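Godance: a night-time path follower built in a shared workshop

README and data card, February 17, 2023
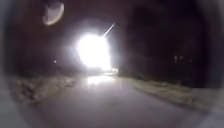

Godance is a small wheeled rover that tries to stay on a path after dark. Most evenings it manages. The code, the wiring notes and the recordings live together in this folder, a decision made before the recordings got large and now too tedious to undo.

The build started in July as a daytime project. It worked quite well in daylight, so naturally the next step was to take the daylight away.

What is in the folder

drive/ has the motor control and the steering loop.
eyes/ has the path finder, which guesses where the paving stops and the grass starts.
clips/ has the night recordings, 119 of them, each in its own subfolder with a plain text log.
labels/ has the hand-drawn path edges.
bench/ has the scripts for testing on a desk with the wheels off the ground.
old/ is a museum. Please don't run anything in it.

Hardware

The chassis is called Dollerberg, after the name scrawled on the scrap it was cut from. It has four driven wheels, a battery tray that fits one battery exactly and every other battery not at all, and a mast for the camera. The motor board is the Oláh, our own design, now at revision 6. Revisions 1 to 5 taught us a good deal about fuses.

The camera is a cheap one with a fixed lens. Set the exposure by hand. Left to itself it brightens the verges beautifully and turns any lamp into a small sun, and the steering loop has a moth's opinion of small suns.

Getting it to run

Charge the battery fully. The gauge is optimistic below half.

Put the rover on blocks and run bench/spin. All the wheels should turn the same way. If one doesn't, swap its two motor leads and say nothing to anybody.

Copy settings.sample to settings and fill in the mast height. It wants centimetres. Inches will also be accepted, without comment, and the rover will then drive into a hedge.

Start drive/main with the stop button in your hand. The button in the drawer is the spare and has no battery.

How the clips were made

All the clips come from paved paths with grass at the sides, after dark. The rover was driven by hand at walking pace, with the steering loop switched off, and the logs hold the stick positions along with wheel speed and battery voltage. Runs ended when the path did, or when the driver got cold.

Labels

Each labelled picture has a left edge and a right edge, drawn by hand as a line of points. Where glare swallows the boundary, we stop the line and mark the rest as unknown. An early batch had the line carried on by guesswork, and the path finder learned to guess with great confidence. That batch has been redone.

Small distant lights are not labelled. We tried sorting them into windows, street lamps and other, and "other" won by such a margin that the scheme was dropped. Smears and blobs from the lens get the tag "glare" and nothing finer.

Known faults

Reflections on the paving are sometimes read as the end of the path. The rover then stops politely and waits for the path to come back.

Clips 7 and 9 have clocks that drift against their logs. The fix is in bench/shift and works for one of them.

Britano, the logging script, fills the card and carries on as though it hadn't. Check free space first.

The path finder has no idea about kerbs, steps or dogs. It isn't a safety system of any sort and shouldn't be trusted near a road, a pond or a toddler.

What not to use it for

The set is small and comes from very few places, so a score on it says little about anyone else's path. There is no daylight in it, no snow and no gravel. Please don't use it to identify people or houses. If you find a readable face or number plate, open an issue with the clip number and we'll take the clip out.

Sharing and changes

Code and recordings may be copied and altered for any non-commercial use, provided this file goes with them. Corrections to the labels are very welcome, particularly on the left edge, which was mostly done late at night. Send changes to the Oláh drawings as a separate request, and mention whether you have powered the board up or merely admired it.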